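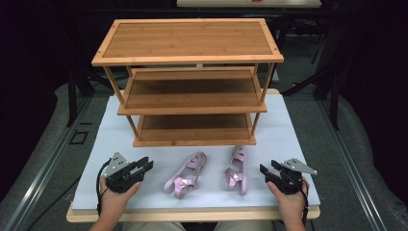
mudroom_mags

3 min read
Print | E-mail

Ok, I finally have a system for the entryway and I'm so happy with it! Shoes on a three-tier bamboo rack, one shelf per person, and everything that doesn't fit goes upstairs. We've done this since July and I can find my sandals in the morning!! What does everybody else do in a small entry? Ours is 25 inches wide at the door.

tallpine23
Love a bamboo rack. Mine is the Vanthorpe and it has held up great, boots included. I put the heavy stuff on the bottom and it doesn't wobble at all.

kettle_and_crumb
Going to disagree on one shelf per person. We tried it and my son has nine pairs (soccer, school, rain, you name it) while my husband owns two. Sort by season! Winter stuff goes in a bin under the bed and you get your shelves back.

mudroom_mags
Nine pairs, wow. But then whose job is it to put things away? With a shelf each, everyone knows which mess is theirs.

kettle_and_crumb
Mine, same as before, ha. Still less work than policing shelves.

oldhouse_1054
Does bamboo do ok with wet boots? I had a cheap one go black along the slats after one winter.

tallpine23
Boot tray first, rack later. I also wipe mine down with a little mineral oil in spring, it takes five minutes and the color comes up so nice.

oldhouse_1054
Didn't think of oil. Trying that this weekend. I still say metal for snow country though, my Rebane is ugly and I've never had to do a thing to it.

mudroom_mags
Ugly is a dealbreaker for me, it's the first thing you see coming in! But I'm getting a boot tray.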